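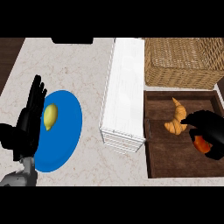

Kitchen counter task in the simulator. Lemon on the blue plate, croissant on the tray, right hand over the red-orange fruit.

Ditlow Robotics Club: Summer Project Gallery
Posted July 4, 2025

The club spent June on one project, a two-armed robot that sorts food on a kitchen counter. All of the work was done in simulation. There were 11 students in four teams, and each team wrote its own controller for the same pair of arms. Vicente Quezada ran the sessions and Haiyan Lü helped with the code.

About the counter
The marble pattern on the stone is a texture. The first version of the counter was plain gray, and the teams asked for something harder for the vision code to deal with. The veins gave the edge detector a lot of trouble in the first week.

About the hands
Both hands are black and have fingers. Most of the club had only programmed two-finger grippers before, so the first sessions went to opening and closing one hand without touching anything else.

About the objects
Round fruit was the hardest to hold on to in our trials. The croissant model has a curved shape, and the Clegg team wrote a separate grasp for it.

Results
The teams logged 3226 runs in total. The Ballell team had the most completed sorts, with 267. The Ilix team finished second and had the shortest code.

The project files are on the club drive in the June folder. Members who want to keep working on their controllers should copy the folder first and leave the original as it is.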